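I caught Oana Husar just after two, between runs, and she was already talking before I'd got my notebook out. Her group's method, Dirar, teaches a gripper to pick up soft things by having people do it first.

"Everyone starts with blocks," she told me. "Blocks are lovely! But a plush toy changes shape the moment you touch it, so where do you even say you're holding it?"

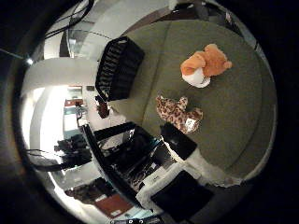

Her answer is to stop guessing the shape at all. The model only sees the view from the wrist (very curved, quite dizzying, I had to look away) and learns from 90 short demonstrations where the fingers ought to close.

I asked whether 90 was really enough. She laughed and said it depended who you asked.

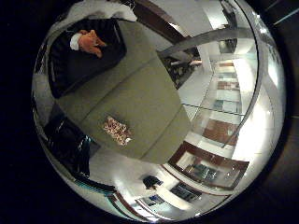 Teodor Cozma thinks it isn't, and told me so cheerfully: "I'd want the same result in another room, with 14 new toys, before I believed a word of it."

Oana doesn't mind that. The part she's proud of is smaller anyway - when a grip is poor, the model backs off and tries from a new angle, and it needed only 23 extra demonstrations to pick that up. 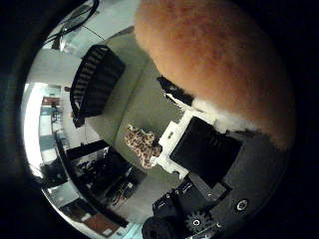
"Fur is the worst," she went on. "It hides the edge, so the fingers look as if they're there when they're still well short." They want to try towels in December, and I've asked to come back for that.
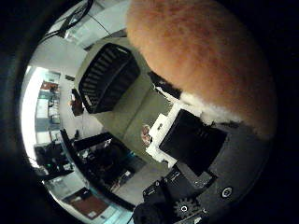 Orange plush against the gripper, seen from the wrist.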